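Gilang Pillai
2 January 2022

Doing the low cupboards today. 

First up is the white plastic cabinet on the tiles. I bought it when I moved to Mumdale and it has held every cleaning product I own ever since. I've wiped the outside plenty of times. The inside has had one proper clean, last August.

Rule for this round: if I haven't used it since August, it goes. Exceptions for drain stuff and anything that came with the oven.

I sit on the floor for this one. Tried it on a kitchen stool once and my back was sore for days. The cabinet is too low for a stool and too deep for bending.

Things that live in the door never get used. I put small stuff there because it fits, then I forget there's a door. Going to keep the door for spare sponges and leave it at that.
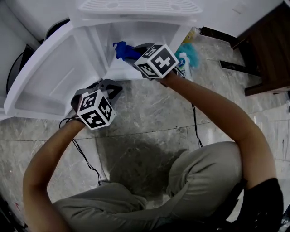
Cloths are the main problem. They get shoved in on top of the bottles, and then you pull one bottle out and the lot comes with it. From now on cloths go in one spot, folded, and bottles stand at the back.

Same with dusters. The fluffy ones take up a silly amount of room and they pick up whatever has dripped off the bottles. I might put a hook in the laundry for those.

Someone asked what I use to clean the inside. Warm water and a bit of dish soap, then a dry cloth. An old toothbrush for the ridges where the shelves sit. I don't use spray in there — the smell hangs around once the door is shut.

Leobardo Zavala asked if it's worth buying those plastic tubs to sort it all. I had two from Gastbridge and they were a pain. They were a centimetre too wide, so the door wouldn't close. Measure first. The opening on mine is 300 mm and the tubs said 300 mm on the label, but that didn't count the handles.

I'm using an old ice cream container for the little bits instead. Colour is ugly but it fits.

Found out I own more than one bottle of the same floor cleaner, both opened. Tipping one into the other. Check the labels match before you do that, and don't mix different products.

Also found the receipt for the Porkine mop I was sure I'd lost. It's well past the return date, so that's in the recycling.

Anything full and unopened goes in a bag for my neighbour over on Hayes, who said she'd take it. Half-used stuff I'll finish off myself before I buy more.

Next one is the dark wooden cabinet. That's mostly paperwork and cables and I expect it to take a lot longer. Might leave it till tomorrow.

If anyone near Mumdale wants the two Gastbridge tubs, they're free. Clean, lids included. Send me a message and I'll leave them by the front steps.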